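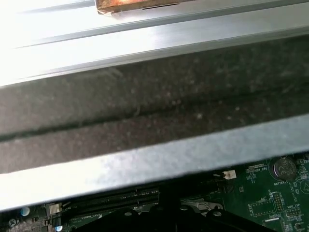
2 min read

Wandton residents will be able to drop off old computers, monitors and printers free of charge through the end of April, the town said this morning. The Riquelme Road transfer station normally takes electronics for a fee of $15 per item.

The free period was paid for with money left over from last year's road salt budget. Desktop machines and servers will be sent to Bralon, a recycling firm in nearby Grurell, where metal cases are separated from circuit boards before both are sold on. The station will accept up to six items per household. 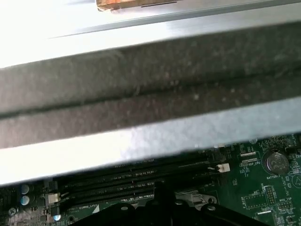

One resident wrote on the town's web page that the fee was the only reason her garage still had three dead monitors in it, and asked why it could not be dropped for good. The town replied that it would look at the cost in the fall.

Last April the station took in 153 computers. Hard drives are not wiped on site - people who are worried about their files should remove the drives first. Televisions, batteries and refrigerators are not covered and will be charged at the usual rate.
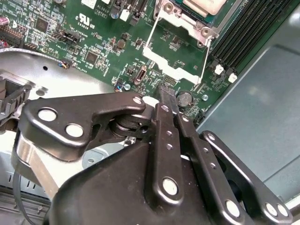

Small businesses are also left out, a decision that a shop owner on Riquelme Road called shortsighted in an email to the town, saying most of the old equipment in Wandton sits in back offices.

The station is open from 8 a.m. to 3 p.m. Proof of address is required at the gate.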